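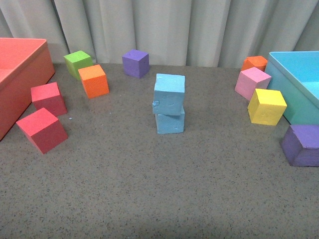 Our project studied how small apartments are advertised for rent, and if the words in the listings help a person to choose a home. We collected listings from three neighborhoods, Oria, Ladel and Tindall, during March. In all of them the same words come back again and again: "bright", "cozy", "modern", "close to everything". A listing can say "neutral finishes throughout" and the reader must guess if this means new materials in every room, or only walls painted in a pale color. For this reason we decided to separate words which give information from words which only give a feeling.

1. Material

The total number of listings was 231. We removed 20 of them because they were repeated by two agencies with different prices, and we could not know which price was valid. The remaining listings were saved as text in a shared table. Commercial spaces and single rooms were not included, except in Ladel, where a room with its own kitchen is often offered as a studio. We kept these because a tenant would find them in the same search.

2. Method

Each listing was read by two members of the group. We marked if it gives the floor area, the floor number, the type of heating, the deposit and the monthly costs outside the rent. When the two readers did not agree, a third member decided. At first we wanted to use a program for this work, but it marked "heated discussion with neighbors is not our style" as heating, so we returned to reading by hand.

3. Results

The deposit was missing in 99 listings. This was the biggest surprise for us, as the deposit is usually the first payment a student has to prepare. The floor area was given almost always, but in Tindall it sometimes included the balcony and sometimes not. The listings from Oria were the longest — many of them described the park and the tram line in more detail than the apartment.

Heating was the weakest point. "Heating included" can mean that the cost is in the rent, or only that a radiator exists. We wrote to 10 advertisers from the Skademow website to ask which meaning was correct. Seven answered, and their answers were divided between both meanings.

4. Limits of the work

One month is a short period. In late summer, when students look for apartments, the texts are probably shorter. We also did not visit any apartment, so we cannot say if the descriptions were true. We can only say what they contained.

5. Proposal

We prepared a form with eight fields which an advertiser should fill in before the free text. The deposit and the heating come first. The form is in the appendix, together with the table of marked words.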